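How to write a handling rule sheet for a small robot cell

At Stellance we keep one rule sheet per robot cell. It is one page, it hangs at the cell, and it is written by the people who work there. The explanation below is for colleagues at the Tonosness and Flosusville sites who must write such a sheet for the first time. It does not replace the risk assessment of the cell. If you have no risk assessment yet, stop here and do that first.

Before you start

You need the manual of the arm, the manual of the gripper, the risk assessment, and one hour with the operator. Please do not write the sheet at your desk from memory. I did this for my first cell, and Esko Väisänen found two buttons in my text which the cell did not have.

Step 1. Write down what the cell may handle

Name the objects by type and by limit, for example "closed plastic bottles, up to 500 g". Words like "small items" are too open, and every shift will understand them in its own way. Write also what is forbidden. In our cells this is open containers, glass, and anything with a sharp edge.

If a filled bottle is allowed, the cap must be closed by hand before the bottle goes on the table. Put this in the sheet as its own line.

Step 2. Fix the start condition

The operator should be able to check the start condition in less than 15 seconds, without a tool. Ours has four lines:

The table is free of everything that is not part of the task.
The gripper is open.
The cables on the arm hang free and do not touch the table.
The emergency stop is released and within reach of the hand.

The cable line came after an argument. A loop which is too short pulls on the connector when the wrist turns, and a loop which is too long can catch on the object. Drive the arm slowly through its whole range one time and watch the loops only. Then tie them, and note the date on the cell card.

Step 3. Set the speed by zones

We use two zones. In the free zone the arm may move with its normal program speed. In the near zone, which begins 107 mm from the object, it goes at 8 percent of this. Measure from the fingertips and not from the flange - this mistake is common, because the controller shows the flange position by default.

The numbers are for our arms and our loads. Take yours from your own risk assessment.

Step 4. Describe the approach

For an upright bottle, write down at which height the fingers should close and from which side they come. We prefer the upper body, under the shoulder. If the fingers close on the cap, the cap can turn. If they close very low, a tall bottle can tip when the arm lifts.

Ask the operator to stop the program one time just before the fingers close, and to compare the view from outside with the view of the wrist camera. The wrist view alone can hide how near a finger is to the label or to the table. Nobody puts a hand between the fingers during this check, also when the arm is standing still. 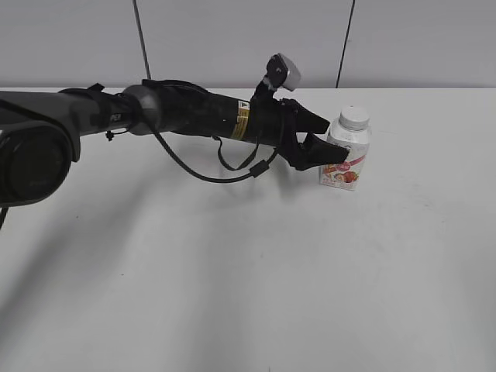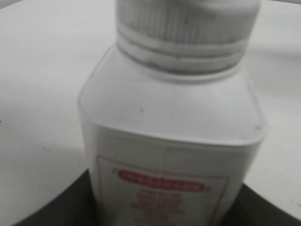

Pelkonen Cell Notes, issue 36, page 15

Step 5. Keep the labels readable

Warning labels on the arm must stay visible after you add cables, sleeves or tape. When a label is covered or worn, order a new one and write it in the cell card. Do not copy the text of the label by hand on tape.

Step 6. Say who may change the program

Write a role, and then the names behind it on a separate list, so that the sheet does not get old when a person moves to another site. At our cell the operator may change the position of the object and the gripping height. Speed, zones and force are changed only by the cell owner, and after each such change the check from step 4 is repeated.

Step 7. Test the sheet

Give it to a person who has never worked at the cell. Let this person read it aloud and point to each thing that is named. Every place where the finger stops is a place where the text must be better. Aarne Huttunen did this for us in February and it took around one hour, with corrections.

Hang the sheet at eye height, on the side where the operator stands. Old versions go to the cell folder. When you change a line, print the whole page new - corrections by pen are allowed only until the end of the shift.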